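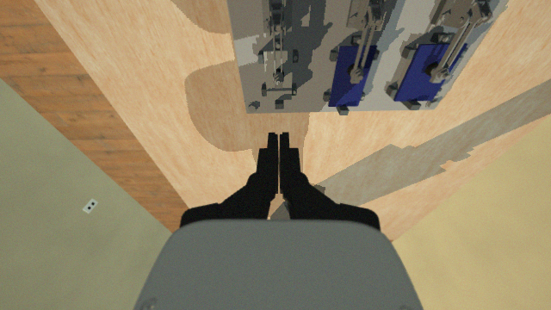

Rendered view, gripper and fixture board on the table.

Zenum Claims Notes – data card

Zenum is a small set of medical billing records for testing software that checks claims before they are sent to the payer. It was prepared by the billing office of the Prarnham clinic group together with Kushwaha, who run the claim desk for several practices. Please read the limits section before you train anything on it.

Contents

Every record is one claim with its free-text note, the visit type, the procedure lines and the final status. The status can be one of 4 values: paid, denied, returned for correction, or open. Claims still open after 90 days were left as open, even when we learned the result later. We did this so the status always means the same thing.
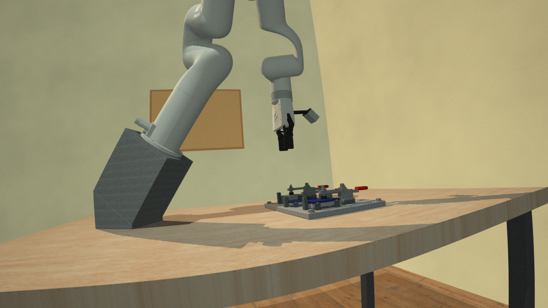 Notes were typed by front desk staff, and spelling was not corrected. Short forms such as "pt" and "f/u" are kept. A list of 40 common short forms is in the file abbreviations.txt, and it is not complete.

How the notes were cleaned

Names, phone numbers, member numbers and street addresses were replaced by tags. Dates of service were moved by a random number of days, the same shift for all claims of one patient. The order of visits is therefore correct, but the season is not. Yogesh Saxena read the notes again by hand in August and removed the records where a rare condition could point to one person.

Limits

The practices are all outpatient. There are no hospital stays and almost no dental claims. Denial reasons were mapped to our own short codes with the Juvby tool, and the mapping is weak for claims with two insurers – in these cases please trust the note more than the code.

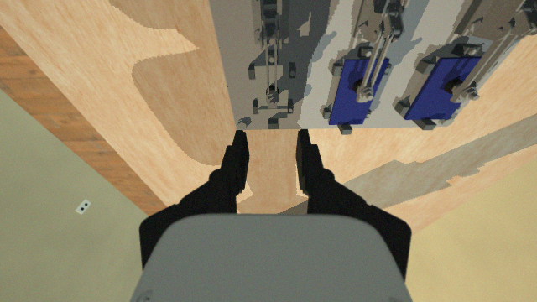

Amounts are rounded to the nearest dollar. An empty amount means that it was not entered, and it should not be read as zero.

Use

The set is free for research and teaching. Do not try to identify patients or staff. If you find a name or a number that we missed, write to the claim desk with the record ID only, and do not copy the text into your message.

Known issues

Some returned claims appear two times, once for each sending. The field parent_id connects them, except in the oldest batch where it is blank.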